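February 10, 2018
Bench notebook, shared shop, back bay
Sorting arm, sim side

Picking this up where I left off in January. The plan then was to have the sim finished before anyone cut metal for the real pedestal. The metal is cut. Asger Bergmann dropped off the plates last night and they are leaning against the drill press, so the sim is now behind the thing it was supposed to come before. I said this would happen and I take no pleasure in it, or not much.

State of the software: switched from the Pluvier scene loader to our own script. Pluvier kept loading the arm with the wrist turned a quarter turn from what the joint file said. I spent two evenings assuming the mistake was mine. It was partly mine (a sign on joint five) and partly the loader doing its own thing with the order of rotations. Our script is uglier, but I can read it.

Ran 2000 simulated picks overnight on the old task, single cube, fixed start. Nearly all good. I don't believe it. The cube always started in the same spot, the friction was set so high you could have hung a coat from the fingertips, and the "success" check only asked whether the cube was above a certain height at the end. Went through the log and found runs where the cube had been wedged between a finger and the linkage and carried up that way. The check called those good. On the real arm that is a scratched linkage and a cube on the floor.

So, changes today:

Success now needs the cube between both fingertips, lifted, and held for 2 seconds. Anything touching the linkage is a fail.

Friction brought down to something like painted wood. I have no measurement for this. Asger says he can get one with a tilted board and a protractor, and I have asked him to please do that before quoting a number at me again.

More things on the table. Single cube was too kind. The new layout has the two flat green bars, the two blocks and the three small cubes. The bars are there to be in the way. The arm is supposed to leave them alone and pick by color.

Start pose moved up, so that the fingers come in from above and don't plow through whatever is underneath.

Also tried the Lundalis background set, because the argument upstairs is that a busier room behind the arm makes the vision part hold up better when we move to the shop. Maybe. What I can say so far is that the renders take longer. The room it gives us has a brick strip and a curved wall, neither of which we have, and our actual back bay has bad fluorescent tubes and a window that throws a stripe across the bench every afternoon. If we want the vision to survive the shop we should be putting in that stripe. Wrote this on the board. Somebody drew a sun next to it.

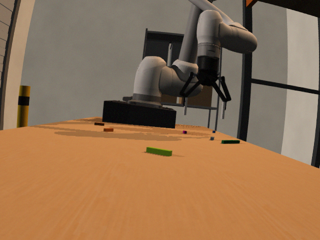

New layout with the Lundalis room, gripper open, nothing picked up. Magenta, blue and gray are the small cubes.

Things I don't like, looking at that render again after lunch:

The cubes are tiny from this view. The two bars take up far more of the table than anything we want to pick. If the vision gets the same view, magenta it may find. Gray, sitting right by the blue one near the back of the table, I would not bet on.

The arm's shadow falls wide over the middle of the table and is a darker brown. The block on the left is orange-brown and its neighbor is dark brown. Brown block, brown shadow, orange table. I want to see what the color threshold does there before anyone tells me it's fine.

Specks on the table near the back edge, just right of the pedestal. Could be part of the table texture, could be a mesh problem. Need to zoom in. If they turn out to be collision bodies, I will be annoyed.

The yellow bollard in the back is harmless until somebody adds a yellow cube, and somebody will.

On the gripper. Vikton's model file came with finger pads whose shape doesn't match the pads on my bench. Theirs are flatter. Swapped in my own measurements, and the grip got worse, so I am inclined to trust it more. Odera sells a soft pad that would probably cover up the problem. I would like to understand the problem first, then buy the pad.

Asger thinks we could skip the rest of this and tune on the real arm. He may be right that it would be quicker. He also thought that about the conveyor, and the conveyor is under a tarp. I told him he can have the arm once the new check passes a full batch with the layout shuffled every run, and he said fine in the voice that means he will start wiring tonight.

Batch started before I left, seed 1913, shuffled layout, all seven objects. First few dozen runs scrolled past and it was failing a lot, mostly on gray. Good. I can do something with that.

To do:
Zoom in on the specks.
Window stripe as a light in the sim.
Second camera angle, lower and closer.
Friction number from Asger, with the board.
Ask who has the long hex keys. They are not in the drawer.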